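Subject: Re: [grosville-growers] keeping apples past December?

Hi all,

Gifty Tsikata wrote:

> We picked way more than we can eat and the basement runs pretty warm. Last year half of them went mealy by the holidays. Is it the variety or is it me? And does wrapping them in newspaper do anything?

Gifty, I doubt it's you! I've been storing apples in my garage for 3 winters now and the warm basement is almost certainly your problem. Apples like it just above freezing, and mine hold up fine in the corner farthest from the water heater. When I had them in the laundry room they went soft in a few weeks.

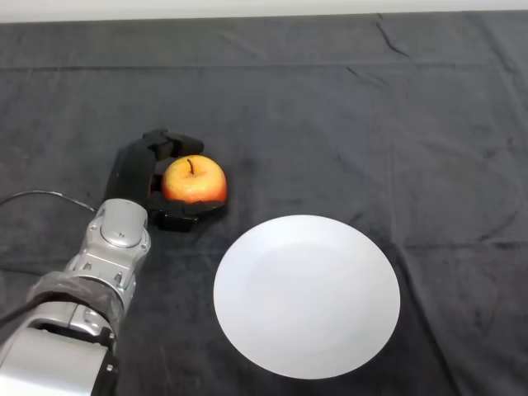 Does the newspaper help? It keeps one bad apple from spoiling the ones touching it, so I do it for anything I want to last, but it won't rescue fruit that's stored too warm.

As for variety, the early ones never keep, whatever you do (sauce them, or give them to me). Late, thick-skinned ones are your best bet. I sorted 166 apples this fall and set aside 45 for wrapping — only the ones with stems on and no bruises I could find with my thumb. The rest got eaten, dried or turned into pie filling, and my freezer is now a disgrace.

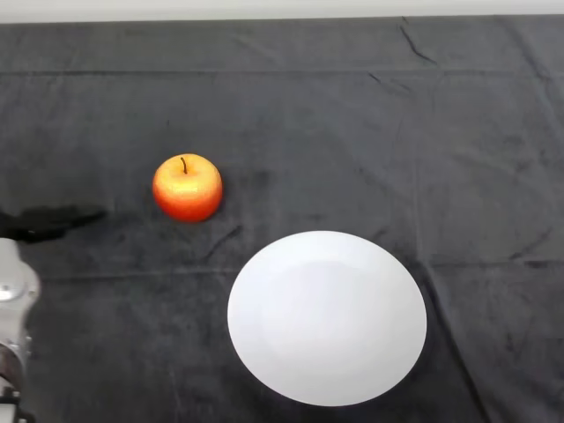 *Red and yellow apple with a white plate, dark cloth underneath.*

One more thing, keep them away from your potatoes. I lost most of a sack that way, sprouts everywhere, and the apples picked up a sort of dirt taste too. Onions are just as bad for the flavor. Tala Nseir swears by a pan of water on the floor when the air gets dry, and her fruit does stay less wrinkly than mine.

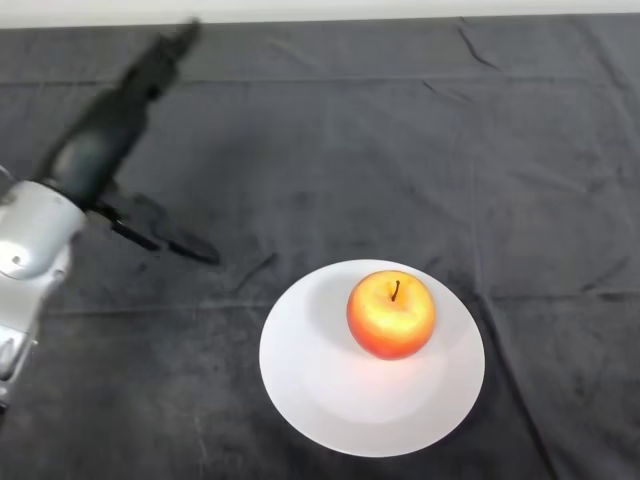 I check my boxes every other weekend and pull anything with a soft spot, which usually ends up as a crisp that same night. If you'd like some shallow crates, I have a few spare ones and can bring them to the December swap — just write me off list.

Jaber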